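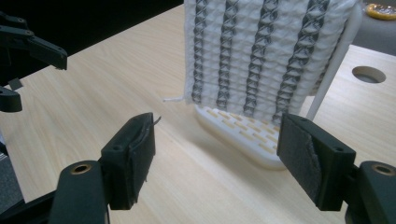 What is a dish towel for?
A dish towel is a cloth for drying dishes, hands and counters, and in my house it also covers rising dough.

I grew up calling it a tea towel, and the two names get used for pretty much the same thing. Waffle weaves are my favorite (those little raised cells soak up so much!), though flat cotton is better on glasses and leaves less lint.

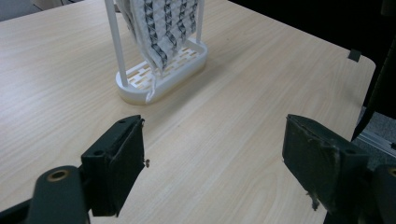
Entry by Phyllis Inskip

Patterned towels are usually either woven with colored yarn or printed afterward. Dark on white is a classic, and I never get tired of it. A towel wants air on both sides to dry, so a bar, a hook or the top of a rack all work fine. Mine hang overnight and go in the wash after 2 days, hot, no fabric softener, which coats the cotton and spoils it for drying.
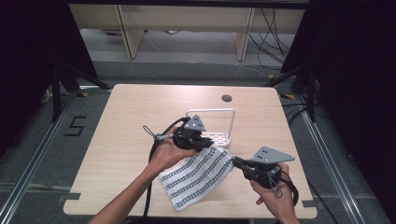

Folding is where people really differ. I do thirds the long way and then in half, and my neighbor Tsegereda Negash rolls hers. A white towel with dark stripes and small dots makes it easy, as you can use the rows as a guide and get the edges parallel. Pick it up by a corner, give it a shake, and smooth it out flat before the first fold. My drawer holds 27 done this way.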